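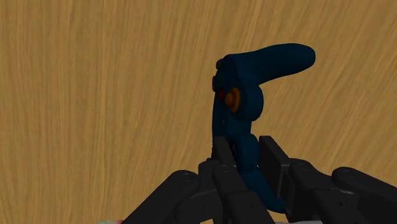

How to Clean a Sticky Game Controller (Without Taking It Apart)

I love a freshly cleaned controller. Really! There's a little jolt of joy when a button that's been mushy for months suddenly clicks again, and you can get there with things you probably have in a kitchen drawer. I've been cleaning up secondhand pads since my cousin In-ho Ok handed me a shoebox of them one March, and most of what follows I learned by getting it wrong on that first batch.

This guide covers ordinary grime: skin oil, dust, snack crumbs, a bit of dried soda. It won't fix a broken spring or a stick that drifts by itself, although you'd be surprised how often a "broken" button is just a dirty one.

What you'll need

Isopropyl alcohol, 70 percent or stronger
Cotton swabs, the tightly wound kind if you can find them
Two microfiber cloths
Wooden toothpicks
A soft, dry toothbrush you'll never use on your teeth again
A small bowl of warm water with one drop of dish soap

Skip bleach, window cleaner and anything with acetone in it. Nail polish remover will eat the finish right off some plastics, and I have a pad with a permanent thumbprint to prove it.

Step 1. Power everything down

Unplug the cable. If the controller is wireless, switch it off, and if it takes regular batteries, pull them out and leave the cover off for now. While you're in there, look at the metal contacts. White or green crust means an old battery leaked. Dab that with a swab barely dampened with white vinegar, wipe with a swab of alcohol, and let it air out before putting in fresh batteries. Wear gloves for this part and keep your fingers away from your eyes.

Step 2. Dry brush first

Go over the whole shell with the dry toothbrush before any liquid comes near it. Hold the controller face down so the crumbs fall out instead of in, and use short flicks around the buttons, the sticks and the triggers. It's so tempting to jump straight to the alcohol, but wet dust turns into paste and then you're digging paste out of a seam all evening.

Step 3. Clear the seam

My favorite step! Take a toothpick and run the tip along the line where the two halves of the shell meet. Keep it at a low angle and let it glide. A gray ribbon of gunk should start to curl up ahead of it, and it is disgusting and wonderful. Wipe the tip on a cloth as you go and swap toothpicks when one goes fuzzy. Metal picks are faster, but they scratch, and a scratched seam catches dirt sooner.

Step 4. Wash the grips

Dip a corner of one cloth in the soapy water and wring it out until it won't drip. Rub the grips in small circles, then go over them with the second cloth, which should be dry. Soap does a better job than alcohol on hand oil, and it's gentler on rubbery coatings. If a rubber grip has gone tacky all over, the coating itself may be breaking down with age. Cleaning helps for a while, but the tackiness usually comes back.

Step 5. Free the buttons

Dampen a swab with alcohol and squeeze out the extra against the rim of the bottle cap. Run it around the edge of one button, press the button ten or fifteen times, then go around again with a clean swab. You'll feel it loosen up. For a really stubborn one, wait 2 minutes and repeat the whole thing. I had a trigger that needed 3 passes, and then it snapped back like new and I may have cheered.

Test your alcohol on a hidden spot first if there's any printing you care about. Letters that are molded into the plastic are safe, but painted ones can smear.

Step 6. Sticks and ports

Tilt each stick all the way to one side, clean the exposed part of the dome with a barely damp swab, then roll it around and catch the rest. Don't let liquid run down into the housing. For the charging port, stay dry: a gentle tap, port facing down, and a puff from a hand blower is enough. Leave the toothpicks out of it, as a snapped tip in there is a miserable thing to remove.

Step 7. Let it rest

Give it 50 minutes on a dry towel before you plug it in or put the batteries back. Longer is fine. I usually clean mine after dinner and don't touch it until morning.

How often?

A quick wipe each week and a full cleaning every couple of months is plenty for most people. Colm Ó Gríofa, who plays far more than I do, washes his hands before every session and needs the full treatment maybe twice a year. I've tried to copy him. I like chips too much.

If a button still sticks

Try Step 5 once more the next day, when everything inside has dried. If it's no better, sugar has probably worked its way under the rubber pad beneath the button, and the shell has to come open. Check your warranty before you pick up a screwdriver.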